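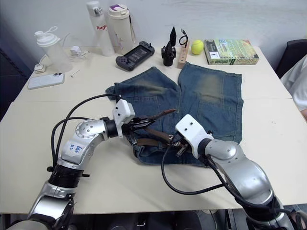

Can a Robot Get You Dressed for Work? Chores, Clothes and Two Mechanical Arms
Project report, second-year automation course
By Fuseini Sowah

1. What we wanted to find out

Our class was asked to pick one claim about automation and test it against real work. I picked the claim that household robots are nearly here, because my aunt runs a laundry and alterations shop called Janside and asks me every time I visit when she can get one. I wanted to give her a proper answer!

The plan was to list the chores that get done at Janside and in an ordinary home, pick out the parts a machine would find hard, and then look closely at one chore. I ended up with belts. A belt in a pair of denim shorts sounds like nothing at all, and it has kept me busy since February.

2. The list of chores

I spent afternoons at the shop with a notebook and wrote down every separate job. The final list had 50 entries, from "open the door of the dryer" to "find the other sock." My project partner and I sorted them into groups by what the hands have to do. We argued a lot about where ironing goes (I still say it belongs with folding, he put it with tools).

The groups were:
Moving hard things from one place to another
Opening and closing
Folding and spreading cloth
Threading, buttoning, zipping, buckling
Deciding (is this clean, whose is this, is this stain worth a second wash)

Machines already do well with the first group, at least when the things are the same shape every time. The laundry sorting line at Desmet, which our class toured, moves bagged linen all day long and it is a joy to watch. The bags are tagged and the line knows where each one is going. A shirt that has come out of its bag is another matter, and at Desmet people handle those by hand.

3. Why cloth is hard

A cup stays a cup when you pick it up. A pair of shorts changes shape with every touch, and half of it is hidden under the other half. If you pull on a corner, the rest of the garment follows in a way that is hard to work out in advance. Denim is kinder than silk here because it is stiff and keeps its shape on a table, so I would tell anyone starting out to begin with denim.

A belt adds a second kind of material. It is bendy in one direction and stubborn in the other, it wants to twist, and it runs through narrow loops where it can catch. Then there is the buckle, which is small and hard and needs the strap to come in at the right angle. Try doing your own belt up with two fingers on each hand and thick gloves on. I did this at the kitchen table, with the shorts laid flat in front of me, and my best attempt took six tries.

4. Breaking the belt job into steps

We wrote the chore out the way you would for someone who had never seen a belt:

Lay the shorts flat with the waistband toward you.
Find the loose end of the strap.
Hold the shorts still with one hand.
Move the strap with the other hand, a little at a time.
Let go, take a new hold, and go again.
At the buckle, use both hands together.

The fifth step is the one I find most interesting. People change their grip all the time without noticing. For a two-fingered hand, each new hold is a fresh chance to miss, or to pinch the denim along with the leather. My partner made a chart of where the holds fall along a belt and you can see them bunch up near every loop.

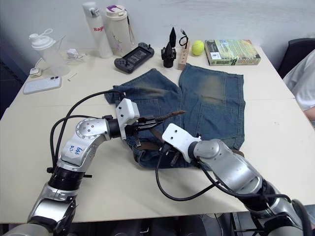 Why use two arms for a belt when one might do?

Most of the trouble comes from the shorts moving. If one hand pulls the strap, the waistband wants to come along with it, so the second hand has to keep the cloth where it is. You could clamp the shorts to the table, but then you would need a person to do the clamping, and at that point the person may as well do the belt.

5. How we judged a chore

We gave every chore on the list a score for three things: how often it could go wrong, how bad it is when it does, and whether a person has to stand by. My aunt helped with the second one. A badly folded towel costs nothing. A torn belt loop costs her a repair and maybe a customer.

She also set the bar for us. I asked how reliable a machine would have to be before she let it near customers' clothes, and she said 99 out of a hundred, and that she would still want to check the hundredth. Our teacher thought that was strict. I think it is fair, given that her own hands do better than that.

6. Where things stand

Moving and carrying: yes, in places built for it. Opening and closing: often, if the handle is known. Folding: getting better fast, and fun to follow. Threading and buckling: possible to work on, and I would love to spend another year on it, but I wouldn't hand over a rack of customers' trousers yet. Deciding whether a stain is worth a second wash stays with my aunt.

7. What I would do next

I would repeat the glove test with more people and different belts. Canvas ones with a sliding clasp would make a good comparison, and so would a very old soft leather one. I'd also like to time the buckle on its own, apart from the loops, as our notes mix the two together and I only spotted that while writing this up.

The full chore list and the scoring sheet are in the appendix. The notes on the Desmet tour are in the class folder.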